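Unit 6: Nostalgia television, or how the reunion special pays its bills

Read before class: the Pomunia case. The show ran for 84 episodes, was shot mostly in Malta because Malta was cheaper, and drew almost 200 fan letters a week at its peak. Most asked about the hair.

Terms to know: syndication, residuals, typecasting. The last is what happens when a grown adult can't buy milk without being asked for the catchphrase.
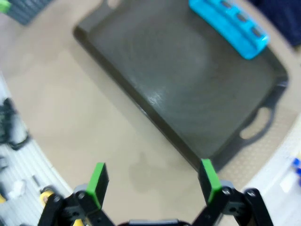
Blue block, gray tray.

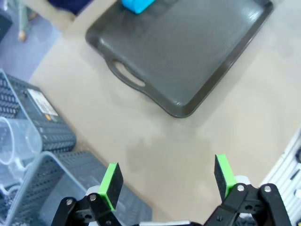

For discussion: the Lorthorpe reunion sold 1,740 tickets and had 2 original cast members. Was the audience cheated? Argue one side for a page — I'll assume you believe it. Mtshali Pictures still owns the theme song, so please don't hum it in your presentations.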